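租的公寓要提前退租，房东说押金一分不退，合理吗

提问者：Prasanna Khondokar
2022-08-30

先说情况。我在Pleltivstead那边租了一套两居，Kanagaratnam楼，3楼，带一个小阳台和地下储物间。合同签的是一年，到12月底。现在工作调动，要搬去Trundadby，下个月就得走。

房租每月1,652，押金交了一个月的，也是1,652。中介是Irkari，签约的时候业务员口头讲过“提前一个月说就行，找到人接就没事”。但是合同上写的是提前解约押金不退，另外还要付“重新招租费”305。口头那句没有录音，微信里也没有，后悔。

我上周已经发邮件通知了，房东回得很快，就一句话，按合同办。然后Irkari又发来一张单子，多了一项清洁费221，说客厅地毯要做深度清洁。我人还没搬呢，他们也没来看过房，这个221是怎么算出来的？？

房子本身保养的挺好，墙没打过钉，厨房台面没烫痕，入住的时候有一份验房表，双方签字的，我手上有复印件。客厅现在是这样，家具还没开始收： 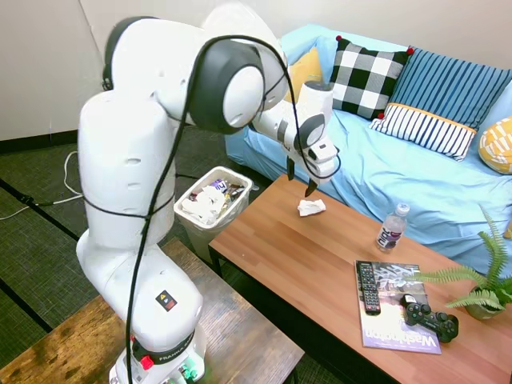
客厅茶几这一侧，茶几上有团纸巾

想问几件事：
押金能不能要回来一部分？
我自己找人来接租，房东能不能拒绝？有个同事看过房，很喜欢，随时能签。
305和221是不是必须付？
另外房东说接下来要带人看房，每周末都来，我能不能不让进，真的很烦。

谢谢各位，比较急，月中前要答复他们。

Nektarios Giannakopoulos

以前做过几年租赁，说下我的看法，各地规定不一样，你还是要查当地的。

押金和违约金是两回事。押金是用来抵欠租和损坏的，合同里写“提前解约不退”，性质上就是拿押金当违约金用。有的地方认，有的地方要看房东实际损失多少。你同事要是能无缝接上，房东空置一天都没有，他再扣满一个月就不太站得住。所以重点是把接租的人落实，越早越好。

具体做法：写一封正式的邮件，别打电话。里面写清楚搬离日期，接租人的姓名、工作、可以起租的日期，附上收入证明。请房东在15天内书面回复。抄送Irkari。房东可以审核人家的资质，无理由拒绝的话，你后面谈的时候就有东西讲了。

305看合同，白纸黑字有这一条又是你签的字，多半得付。但是注意，如果人是你自己找来的，中介没干活，可以要求减免，我见过减一半的，也见过死活不减的。

221先别付。没验房哪来的清洁费。回他们一句：请在交房当天按入住验房表逐项核对，有超出正常磨损的再说，并提供清洁公司的发票。验房表复印件扫描存好，原件别给出去。搬走当天每个房间拍一遍，柜子里面、烤箱、窗台都拍，水电表读数也拍下来。

看房的事，一般合同里有一条要提前通知，你翻一下。完全不让进不太行，但你可以定时间，比如只周六下午，一次集中看完。你配合一点对自己也有利，早点租出去你早脱身。

匿名用户

押金别想了，我之前那个房东也这样，拖了半年。最后一个月房租不交直接抵掉就完事了

Nektarios Giannakopoulos

补充一下，楼上这个办法别学。不交最后一月房租是你先违约，押金没要回来还可能多一笔滞纳金，下次租房查记录也难看。

还有漏了一点，地下储物间的钥匙和门禁卡记得一起交，让对方签收。这种小东西最容易被拿来扣钱，一张卡能扣你好几十。

Prasanna Khondokar

收到，太感谢了。合同翻到了，看房要提前24小时书面通知，他们上次是早上发短信下午就来的……邮件今晚就写。同事那边收入证明明天给我。储物间钥匙我只有一把，入住表上写的也是一把，应该没问体。有结果再来更新。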